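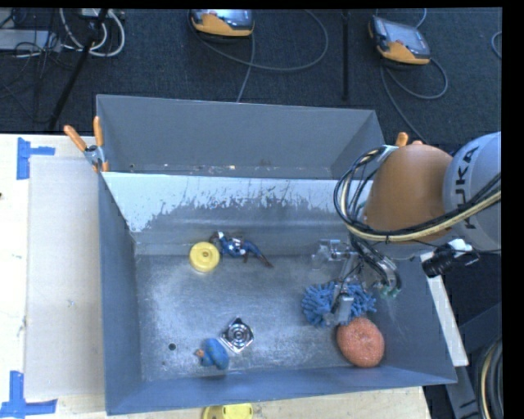

Fumiko Fukuda

We came back from Prondside last week, our fourth summer there, and I promised Huguette I would write something for the newsletter before the details slipped away. Several members asked at the spring meeting about lake holidays that can be done without a car, so I have put in more about buses than I normally would.

Prondside is a village at the north end of the lake, with one main street, a bakery, a grocery store and a small landing where the ferry ties up. You get there by train to Varnus and then a bus from the stop outside the station. The bus takes 50 minutes and makes most of its stops in the last third of the trip. Sit on the left if you want the water. The driver sells tickets, but he could not change a large bill for us, and we had to go back into the station and buy a bottle of juice.

We stayed in the same guesthouse as before, up the hill behind the church. The rooms have been painted and the beds are new. Breakfast is still bread, cheese, boiled eggs and a dark plum jam that the owner's sister makes. If you have a lot of luggage, call ahead from Varnus and they will meet the bus. The hill is steeper than it looks on the map.

The weather was mixed. We had two days of steady rain at the start, and spent one of them in Varnus, where the town museum has reopened its upper floor. The displays on boat building are good and the labels are in English as well. On the second wet day we mostly read.

After that it cleared, and we did the walk up to the Matos hut. The path starts behind the school and climbs roughly 800 meters, the first half of it through forest. It is well marked except at one junction above the second stream, where the sign has fallen over. Take the right-hand path there. We took the left one and lost most of an hour in a cow pasture. The hut serves soup, dumplings and cake, and takes cash only. From the terrace you can see the whole length of the lake and the snow on the far side of the valley.

Coming down was harder on the knees than going up. I was glad of my poles, and Huguette, who had left hers at the guesthouse, borrowed one of mine for the last part.

The ferry runs the full length of the lake and stops at 14 landings, some of them only if a passenger asks. A day pass lets you get on and off as you like. We rode down to Flurnico at the south end, had lunch near the harbor and walked back along the shore as far as the third landing, where we picked up the boat again. The shore path is flat, paved in parts and shaded in the afternoon. It would suit anyone who does not want to climb. There is a place to swim just past the campground, with steps down into the water and a changing hut. The water was cold, but I stayed in longer than I expected to.

On our last evening the village band played outside the bakery. They do this every second week in summer, and people bring out their own chairs.

Prices have gone up a little. Our room came to 296 euros for the week per person with breakfast, and dinner in the village was reasonable if you stayed away from the restaurant right on the landing. The ferry switches to a shorter timetable in the middle of September, and the Matos hut closes when the first snow comes, so anyone thinking of an autumn trip should check both before booking.

I have a paper copy of the bus timetable and the walking map, and am happy to lend them out. Huguette Huet has the guesthouse phone number.

2025-08-28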